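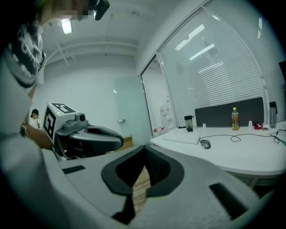 Notebook 5, p. 186

2022-07-28

Badotcombe clay, shrinkage bars, second firing. Continues the April entries.

Bars pressed in the Sánchez mold, wiped with a little oil between pulls. Scribe lines set with the steel rule before the clay left the mold. Dried on racks under newspaper, turned twice a day. Two of the bars from the Gatia blend curled at one end. Kept them in, marked C on the back, length taken along the curve with a strip of paper.

Drying shrinkage is higher than in April for the straight Badotcombe body. Probable cause is water. The April batch was wedged stiff for throwing; this one went through the pug mill softer than intended. Batch weights were recorded but not the water added, so the two sets can't be compared directly. From now on, write the water in the left column next to the dry weight.

Firing: small kiln, bars on the middle shelf, bedded on coarse sand. Held at 252 °C on the way up for 40 minutes, then the usual ramp. The controller reads low compared with the cone pack. Same offset as last time, so I left the program alone. Cone on the lower shelf was down further than the one at the top. Door seal looks worn at the left corner.

Results:

- Badotcombe straight: even color, no cracks, slight scum on the upper face.
- Badotcombe with Lesari grog: lowest shrinkage of the set. Rough on the edges, would need sponging.
- Gatia blend: curled bars stayed curled. One hairline running from the scribe mark. Not worth repeating with the mark cut that deep.

Aslak Hellström wants the absorption figures before he orders more grog. Boil is set up, bars weighed dry and in the pot. Weigh again after the overnight soak, blot with the damp cloth and not with paper towel, which pulls too much out of the grog bars.

Scum is probably soluble salts. Try a pinch of barium carbonate in a half batch, gloves and mask, and label the bucket.

Open: replace door seal. Find the missing lid for the fine sieve.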